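Allora completes first phase of example gathering for its bench-top robot arm

November 2019

Allora, which makes software for small robot arms, has completed the first phase of a programme to gather worked examples for its learning system. The phase began in September and was carried out with Zendach, a firm that packs spare parts for household appliances. It produced 320 recorded demonstrations of an arm picking up items and putting them down again under the direction of a human operator.

The programme is called Asska. Its purpose is to let a robot arm learn simple handling jobs from recordings of people doing them, so that a packing firm can move an arm on to a new item without having a new program written each time.

How the examples are gathered

An operator guides the arm through a job from start to finish. While this happens, the system records the position of each joint, the opening of the gripper and the view from a small camera carried near the gripper. One complete run through a job is called a demonstration. Runs in which the item is dropped or placed in the wrong spot are kept, but they are labelled separately and are left out of the first round of training.

Each operator is given 28 demonstrations to complete in a session, with a break halfway through. Between demonstrations the item is moved to a new starting point by hand. Operators are asked to work at a comfortable pace and to avoid correcting small errors in a hurry, as sudden movements are hard for the system to copy.

The first phase covered 2 jobs. In one, the arm lifts a small boxed part and sets it down in a marked position. In the other, it takes a folded cloth bag by one corner and lays it flat. Zendach chose both from its own packing line. The boxed part was expected to be the easier of the two and the recordings bear this out, with fewer runs labelled as failed. The cloth bag took longer to record and will need more examples before training on it can begin.

What has been learned so far

Allora has made several changes to its working method as a result of the first phase. Sessions are now shorter. Instructions to operators are printed on a single sheet. The starting position of the arm is checked before every demonstration, where previously it was checked only at the beginning of a session.

The work surface was also reviewed. Early recordings were made on a patterned mat, and the pattern made it harder to tell where the edges of an item were. Demonstrations are now recorded over a plain wooden board placed alongside the arm, and the gripper fingers carry bright green pads on their inner faces. 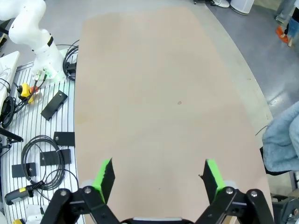 Recordings are checked by a second person before they are added to the training set. The checker watches each one through, confirms the label and notes any gap in the camera view. A recording with a gap is repeated if the same starting point can be set up again. If it cannot, the recording is removed.

Next steps

The second phase will add 180 demonstrations, all of them of the cloth bag. It will take place at the Chrysikopoulos workshop, where Allora has taken bench space for the purpose. Operators who took part in the first phase will be invited back, and new operators will be trained alongside them so that the recordings include a wider range of working styles.

Once the second phase has been checked, the arm will be tried on the boxed part without an operator guiding it. Allora will publish the results of that trial, including the number of failed attempts. No date has been set for use on a working packing line.

About Allora

Allora develops software that allows small robot arms to learn handling jobs from recorded examples. It works with packing and light assembly firms.

Enquiries about the Asska programme, including requests from firms wishing to put forward a job for a later phase, should be addressed to the Allora press office.

Ends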